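Ribs, Folds and Cuffs: What We Learned About Black Knit
Textiles Studio report, second project
Group: Mitra Heydari, Farhad Zarei, Parisa Mousavi
Studio instructor: Behrouz Amini

Why we picked it

Our assignment was to choose one ordinary fabric and get to know it really well. Most groups went for something with a pattern. We wanted black rib knit, the kind you find on sweater cuffs and hat bands, and we are so glad we did! Farhad had been saying since the first week that black fabric is where all the interesting problems are, because you lose the pattern and the color and have only texture and light left to look at.

We started with a budget of 600 for the whole studio group and spent 400 of it, most of that on yarn and finished yardage from Ghaffari, the remnant shop in Grolham. Parisa also knitted two swatches by hand so we would understand how the ribs form (knit one, purl one, over and over, on a bus).

What we looked at

We wrote down five questions. How do the ribs show up from different directions? How does the knit fold when it hangs? What does a gathered edge do? How does light catch on black? And does the fabric look heavy or soft, or can it look like both?

Davoud Akbari from the Calstead weaving room told us to stop ironing everything flat, and he was right. Flat on a table, rib knit looks like almost nothing. Once it is bunched or draped it gets thick, rounded folds, and the ribs start bending with the surface so you can read the shape underneath. 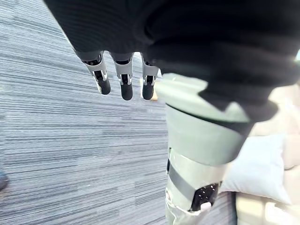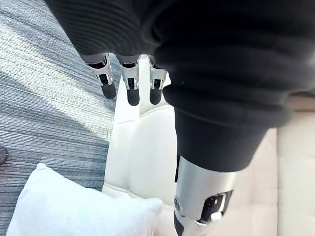

Black ribbed knit bunched into folds, with the silver-gray fingers below it.

The direction of the ribs turned out to matter more than any of us guessed. In the first picture they run vertically and the fabric reads as long and hanging. In the second they run horizontally and your eye goes to the thick folds at the top. Mitra wants to use that in her final garment, with the ribs changing direction at the elbow.

The cuff was our favorite part. A gathered cuff narrows and gives the sleeve an ending, and the second picture has a lovely clean edge there. We also love the bit of sheen along the upper edge of that sleeve. Pale gray and silver beside the black help a lot too. Against a dark backdrop we kept losing the outline of the cloth completely.

Problems

Lint. So much lint. We went through four rollers in June alone.

Sewing the cuffs on our own sample sleeves was hard. The first pair was stretched while stitching and came out wavy, like lettuce. Behrouz showed us how to baste first and let the machine feed the fabric, and the second pair was much better. We still have one with a twisted seam that we kept for the display board.

We also didn't plan our notes well. Parisa wrote about folds in one notebook and Farhad in another, and they used different words for the same things, so putting this report together took an extra evening.

Next steps

We want to try a wider rib and compare it with the Pidero swatches in the sample drawer, and to make a full sleeve with a deeper cuff. Mitra is drafting the pattern now. The swatches and both notebooks are on the shelf by the cutting table if another group would like to use them.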